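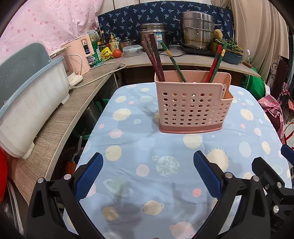 *Chopsticks in their basket, six to sort and put away.*

## About Padness

Padness tests whether machines can do ordinary chores. We work with household jobs and light shop-floor jobs, and we publish what we find, including the chores that don't get done.

Kwok-wai Wan started the company after nine years fixing packing lines at Gremen. He kept getting the same question from friends and from small shop owners: can I buy something yet that will do this for me? For most chores the answer was no, and it was hard to find anyone who would say so in writing.

### What we test

Our list has 134 chores on it. Each one is written out on a single page with a start, a finish and a time limit. Putting chopsticks into a utensil basket is one of them. So are wiping a counter, pairing socks, filling a kettle to a line, and moving mixed parts from a bin to a tray.

A chore gets 300 tries. We use kitchens with things left out on the counters, and workbenches set up the way the shop keeps them. If a person has to step in, the try is marked as failed — even if the person only nudged something.

### Where things stand

As of 7/7/23, machines do well at jobs where the parts are all alike and always in the same place. Most shops knew that already. Loading trays and stacking boxes are fine. Thin, long or soft things are still hard. Chopsticks roll and cross over each other, and socks come out of the dryer in any shape they like.

No machine we have tested could clear a whole kitchen table without help. Several could do one part of it, slowly. We would not tell a family to buy one for that job today.

On the shop floor we are more hopeful. Espinoza, a lamp maker, sent us its bin-sorting job in June, and that one passed.

### How we are paid

Shops pay us a flat fee of $500 to test one chore. Machine makers can't pay for a test or see results early. The Plollska report, our summary of every chore on the list, is free to read.

### Contact

Padness
Suite 2788, Gremen Road

Send us a chore if it isn't on the list. Please say how long it takes you by hand.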